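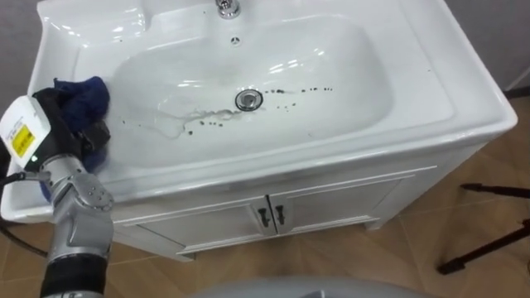
Bathroom Sinks and Vanities – Gallery

This page is about one fixture, the bathroom vanity, and how to keep it looking decent between deep cleans. We look after furnished rentals in Toledo, and the sink is the first thing a new guest looks at and the last thing most people wipe before they leave. The notes below are grouped by part of the sink. They were put together by Wendell Mercado and Dae-han Gil, with corrections from Adalberto Falcão, who handles the plumbing side.

The basin top

A one-piece ceramic top has no seam between bowl and counter, so there is no caulk line on the inside to go gray. The glaze is hard and holds up well if it is never scoured. Use a soft cloth, a little dish soap and warm water. Powdered cleansers leave fine scratches that you won't see for a year, and then every one of them holds dirt.

Gloss white shows everything. Check it from the side with the light on, not from straight above.

Brown spots and drips

Coffee, soil from a potted plant and the dregs of a tea mug all leave the same sort of small dark drops in a white bowl. Fresh ones come off with plain water. Dried ones should be wet first and left for 2 minutes. If you go straight in with a barely damp cloth, the spots smear and you end up cleaning a larger area.

Start high on the sides and work down toward the drain. Rinse the cloth, wring it out and go over the floor of the bowl again. Finish with a dry pass – hard water leaves its own marks.

Cloths

We use dark cloths for sinks and light ones for mirrors, which keeps the two from getting mixed up in the wash. New dark cloths can shed lint on a white surface for the first few washes. Run them through the machine twice before they go into a cleaning kit, with no fabric softener. Nivaldo Lacerda orders ours in packs of 40 and we replace them when the edges start to come apart.

The drain

A pop-up stopper collects hair and soap under the cap where a cloth can't reach. Many lift straight out. Some have to be released from the rod under the sink first, so don't force one that won't move. Clean the stem with an old toothbrush and wipe the chrome ring while the stopper is out. Chrome needs only soap and water. Vinegar is fine on scale if it is rinsed off right away.

The overflow

The small hole in the back wall of the bowl is easy to skip. Wipe the cover every time, and once a month pour a cup of hot tap water through it slowly. A stale smell from an otherwise clean sink very often comes from here. In June we did every overflow in the Milum building and had no more calls about odor that summer.

The faucet and back ledge

Water sits behind the faucet base and leaves a chalky ring. Fold a cloth into a strip, pass it behind the faucet and pull it back and forth. Dry the ledge afterward.

The cabinet

White doors with raised panels catch dust along the molding, and splashes run down and stop on the same edges. Go along each groove with a damp cloth over one fingertip, then dry it. Look at the tops of the doors as well, just under the basin. If paint is starting to lift there, water is getting over the front of the sink and the doors need touching up before the wood swells.

Time per sink

We allow 11 minutes for a full vanity, doors included. A wipe of the bowl and faucet alone takes far less.

Questions about the rentals go to Natanael Moura at the front office.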